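Nellard hands basket sorting to gripper arms at Nistmont returns site

Packaging returns at the Nistmont depot are now sorted at the bench by two-finger grippers, with staff moved to checking and exceptions.
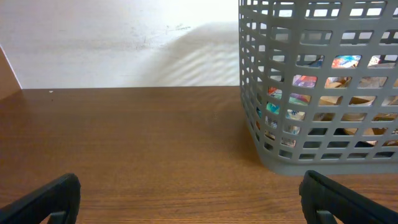
What changes on shift

Nellard, which runs the depot, has fitted 3 benches with arms supplied by Volteck. Each arm works from a plastic basket of mixed packaging, cardboard included, and takes one item per pick. A wrist camera guides the approach. The benches handled 762 baskets in February.

The 11 people who sorted by hand keep their grades and hours. Two now act as bench leads on each shift, clearing stopped picks and logging the fault code. The others rotate between goods-in, baling and a checking table, where mis-sorted items are pulled out before weighing.

Shift supervisor Ximena Medrano said folded card was still the main cause of stoppages. "The arm will try a flat edge twice and then wait for a person. We would like that wait to be shorter."

Staff have asked for the stop alarm to be lowered and for breaks to be fixed again, as leads must currently find cover before leaving a bench. Nellard said both points were under review.

A fourth bench is planned for the company's Huerta site.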